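Count your throws: the new bench rules for robot suturing

34 shares | 2 comments

The Judham working group has finished its good practice guide for robot-assisted suturing, and the final draft runs to 268 pages. The first draft ran to 20. Readers who remember that first draft fondly may keep their copies, but should stop citing it, as one lab did in its safety file as recently as July.

Most of the growth is in the definitions. "Stitch" now takes up a page and a half, with separate entries for placed, tied and trimmed. "Autonomous" was sent back so many times that it has been removed altogether and replaced with a table. The table asks who chose the entry point, who chose the exit point, and who could have stopped the needle in between. If the answer to the last one is a shrug, the guide has a form for that too.

The chapter people will use is the one on interrupted stitches. It was written mainly by the Farooqui team, who tie a lot of knots and have opinions about all of them. Their rules are short enough to print out and tape to a cart:

1. Keep the jaws in view whenever they hold thread. A wrist camera counts as a view. A wrist camera with a smudge on the lens does not, and the guide spends a full paragraph on wiping it.

2. Tie and trim each stitch before starting the next. Going back later to tidy up four sets of tails is how loops get caught on things.

3. Know where your slack is. Thread that is out of the way at one wrist angle may be very much in the way at the next, so check the loop before you pull the strands tight.

Rule three drew the most mail during review, nearly all of it from groups who felt they were being talked about.

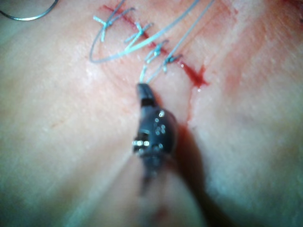

What changes on the bench

For labs already keeping a decent log, not a great deal. You will need to record the tension limit set before the first stitch, along with any change made during the run and the name of the person who made it. "The system" is no longer accepted as a name. Neither is "lab," which Florier would like everyone to know was a template error on their side and has been fixed.

Pauses are now logged as well. Any stop longer than 20 seconds with thread in the jaws needs a line of explanation. The draft suggests several suitable phrases. "Thinking" was proposed and turned down.

Tail length gets its own section at last. The guide asks each lab to pick a target, write it down and measure against it, and it declines to say what the target should be. The Bresach bench wanted one number for everybody. The Farooqui team wanted a different number for everybody. The result is a footnote that refers you to another footnote.

One open item remains. The guide says bleeding near the work should be noted "where relevant," and the comments on that phrase are now longer than the chapter it sits in. A sub-draft is expected after the next meeting at Bresach, which starts at 9 a.m. and has been booked through dinner. Comments on the rest of the guide go through the usual form. Please attach your page numbers this time.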